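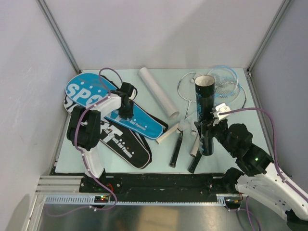

Buy two more pairs and stop fussing, said the woman from Darkport, whose voice came out of the speakerphone like a goose in a drainpipe. She'd already knocked 5 percent off and she wasn't going lower.

I told her I'd think about it. I'd been thinking about it since March, and the thinking lived in a spreadsheet with 371 rows, most of them cable.

You have to understand the state of my warehouse. We rent out sports kits to schools, and every kit comes home a mess — rackets in one heap, covers in another, shuttlecocks wherever they please. One pair of arms could sort a badminton kit. I had the one pair. I also had 200 kits due out in September and a bank manager who liked to say the word "runway" at me.

So I did the grown-up thing and asked for a second quote. Jesetti sent me a brochure so glossy I could check my teeth in it. Their arms were prettier and came with a service plan, and the service plan cost more than my van. I put it in row 372, then took it out again, out of superstition.

"You could hire people," my sister said over dinner. I could! I had, the summer before. They were lovely and they all left for college in the same week, and I spent nine nights on the floor zipping rackets into covers (the zippers hate me) with the radio on.

I drove home from her place the long way, past the Baldursdóttir building, all lit up with rows of machines going and not one person inside, and I felt a bit sick with envy and a bit sick in general. Did I want that? I wanted the kits out on time. I wanted somebody to complain to about the radio, too.

Next morning I called Darkport at 8, before the coffee had a chance to talk me out of it.

"One more pair," I said. "And spare grippers. And you pay the freight."

There was a long goose-like silence.

"Half the freight," she said.

I looked at the spreadsheet. I looked at the kit waiting by my desk, which had come back from Trarkau Middle School with somebody's lunch in it.

"Half," I said, and went to find a trash bag.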